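Can a Robot Pack Its Own School Bag?

You can stuff a toy into a backpack without waking up properly. Robots find it much harder. At the Plilley robot club, 6 kids and their coach, Annatjie Ngubane, have been working on that job since January.
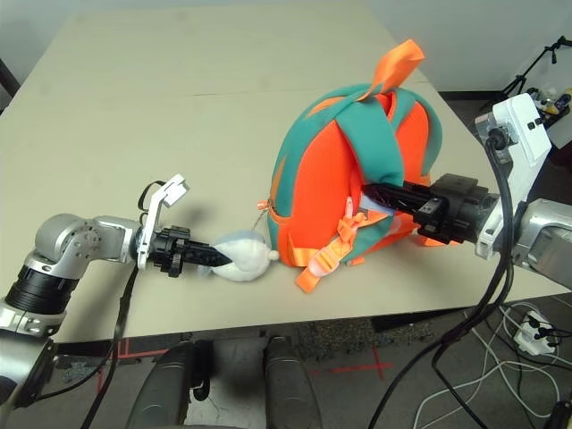
Bags are floppy, and floppy things are rude to robots. A metal block stays the same shape when you grab it. A backpack sags, and its opening likes to close. So the club gives each arm its own job. One gripper pokes into the opening of the orange backpack, and the other pinches a white plush toy, which gets rather squashed. Sizwe Moodley says the toy has never complained.

The club tries the job 40 times, then changes one thing – the speed, say, or how hard the gripper squeezes – and starts over.
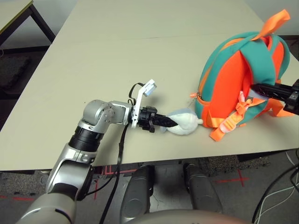
One gripper for the bag, one for the toy.

Want to try it? Put on oven mitts and pack your bag for school. Leave early.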